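About the Stusari Robotics Club

The Stusari Robotics Club is a student group at Holst College. Members write control software for a single robot arm and test it in simulation. The current project, Zoreo, deals with picking household objects off a kitchen counter and putting them down at a set point.

Each test scene has a mix of cups, cans, boxes and fruit on a stone worktop, with the arm mounted at one end.

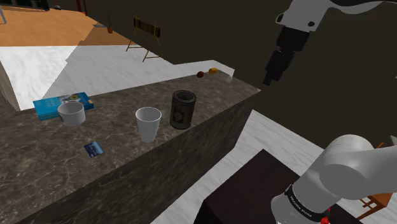 How we work

Teams of 3 share one code base. A change is merged once it has been run on 1,000 generated layouts. Results are logged by object type. The club enters the Bovelard student contest each May.

Joining

Open to all years. Basic Python is required.

Page updated October 5, 2023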